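Serstead Community Board > Local Politics > Township meetings

Thread: Moving public comment to the END of the meeting??

ridgeroad_mom
Ok so did anyone else see the draft rules packet. Page 4. Public comment goes from the start of the township meeting to after all the votes. AFTER. What is the point of talking to them once they already voted. They want to adopt it in July and I only found it by accident looking for the pool hours.

Also cuts it from three minutes a person to two. Also you have to sign up by noon the day of the meeting. I work. Most people work.

dutch_elm
Saw it. Not a fan. But read the next page too, there's still comment allowed on each agenda item before the vote if it's a "public hearing" item. Zoning and budget stuff counts as that. So it's not everything.

ridgeroad_mom
Right but who decides what's a hearing item? They do. The Drarness Road closing was not a hearing item. The Vrettos contract was not a hearing item.

plowguy
Vrettos contract was a renewal. Renewals never get a hearing. You people want a hearing on the stapler order

ridgeroad_mom
It was a renewal with a new price plowguy. Kinda matters

millpond77
Been going to these for years, so my two cents. The start of the meeting comment period is a mess. Last one ran until almost 9:30 and they hadn't done one item of business. Same six people. Half of it wasn't even about the township, it was national stuff, whatever was on cable that night. I get why the board is tired of it. Staff sits there waiting, the guy from the road dept has to be up at 4 am.

That said moving it to the end is the wrong fix. Put a cap on the whole thing. An hour, done.

fencepost
Cap is worse. With a cap the regulars line up first and eat the hour. At the end at least everybody gets a turn

millpond77
Everybody who's still awake gets a turn

soup_at_noon
Is there a petition? Somebody said there was a petition at the Suvlow Diner but I was in there for lunch and didn't see it by the register.

dutch_elm
There is, it's behind the counter, you have to ask. 297 signatures last I heard. There was some fuss about it being out next to the tip jar so they moved it.

plowguy
297 out of how many in the township. Come on

dutch_elm
More than vote in some primaries here. The last supervisor seat was decided by less than that.

plowguy
Fair

ridgeroad_mom
For whoever asked me in messages, here's how to get something on the record before the vote. I called the clerk's office, they were nice about it.

1. Written comment. Email or paper, either one. Has to be in by noon the day of the meeting or it goes in the NEXT packet. Put your street address on it. No address and they can toss it, that's in the current rules also, not new.

2. Sign up to speak. Sheet is at the clerk's window, or you can call. Current rules you can still just sign the sheet at the door up till the gavel. So for July you don't need to call ahead, the new rules aren't adopted yet.
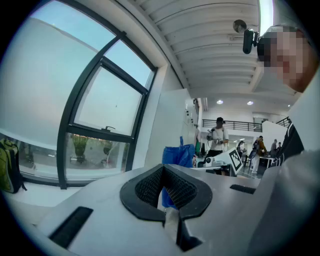 3. Ask for an item to be pulled off the consent agenda. Any resident can ask. Doesn't mean they have to do it, one board member has to agree. Ask early in the week, not the same night. The rules change itself is on consent right now!! That's the part that got me. A change to how we talk to them, and it passes in one lump with the minutes and the bills.

4. If you can't come, send someone with your letter. They can read it but it counts as thier two minutes (three for now), not extra.

soup_at_noon
Thank you this is useful. Didnt know about number 3 at all

fencepost
Wait it's on consent? That changes my mind some. I don't mind the rule but that's a sneaky way to do it.

millpond77
Not sneaky, lazy. Whoever types the agenda puts everything from the attorney on consent. I've seen them pull stuff plenty of times when asked. Just ask one of them. Don't come in swinging.

plowguy
Can I say what nobody in here is gonna like. I watched the recording of the spring meeting. A lady got called names from the mic for ten min straight, by three different speakers, and she's the clerk, she isn't elected to anything, she just takes the minutes. If I was on the board I'd of moved comment to the parking lot.

ridgeroad_mom
That was bad and I said so at the time. But they have a rule for that already. Chair can cut your mic. He didn't. So enforce the rule you got

plowguy
He cuts the mic and then he's the story for a month and there's a lawsuit. You know that

dutch_elm
You can cut somebody off for running over time or going off topic. Cutting off because you don't like what's said is where they get in trouble. Not a lawyer. But the attorney said basically this at the budget workshop, it's in the minutes.

fencepost
what about the livestream, is that staying? someone told me comment at the end wouldn't be on the stream

dutch_elm
Packet doesn't mention the stream one way or another. I'd ask.

newonhickory
New here, moved in last fall. Honest question, who are these people up for election? Like is this something we vote on in 2026 or do we wait

millpond77
2 seats up in 2026. Both have said zero about this so far as I know. The other three aren't up till after.

newonhickory
Thanks. Is it partisan? Ballot was confusing

millpond77
On paper yes. In practice the two who fight the most are in the same party.

soup_at_noon
lol true

ridgeroad_mom
Update. Emailed all five board members last night asking to pull it from consent. Two wrote back. One said she'd pull it. The other said "noted." So if she does what she said, it gets its own discussion and its own vote, and you can speak on it before they vote.

fencepost
Good. I'll come. Probably going to speak for some of it just so you know. I think two minutes is plenty. The noon sign up is dumb though

ridgeroad_mom
Come anyway. Rather have you there arguing than an empty room.

plowguy
Put me down for maybe. If it's not raining I'm haying

dutch_elm
Counter at the top says this thread has 659 views and there's what, eight of us posting. If even a few of the rest of you emailed that would be something. Board addresses are on the back of the tax bill, or on the township page under Officials, scroll way down.

millpond77
Link on the township page for one of them is dead fyi. Call the clerk for that one.

soup_at_noon
Signed the petition at Suvlow's this morning. Asked for it like you said. She had to go look, it was under the menus. There's room left on the last sheet, bring a pen, theirs is dry

ridgeroad_mom
Thanks soup. Meeting starts at 7, doors at 6:30, side entrance. Will post what happens after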